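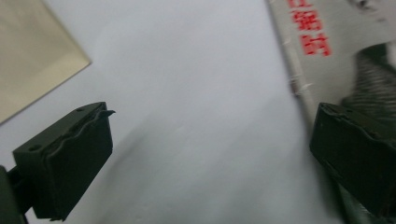
Excavators at Usomville have recovered the foundations of a Roman-period pottery kiln, along with six intact storage jars, according to a report released March 26, 2023. The kiln floor is a matte, dark olive green, close in color to the two gripper fingers in the photo, a tone that site director Hala Hijazi attributes to fuel ash fused onto the clay. Samples were taken from five points along the flue.

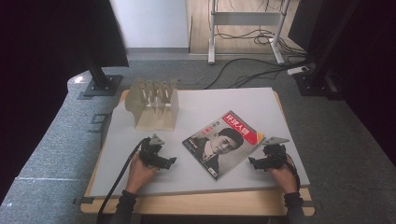
Dating and next steps

Bogdan Surdu, who led the ceramic analysis, places the last firing in the third century - later than the road that runs past the site. Two of the jars carry a stamp also known from Aoun, eight miles to the north. Residue tests on the jars are not complete. The trench has been backfilled for protection, and digging will resume in September on the east side of the flue, where a survey showed a second area of burned soil.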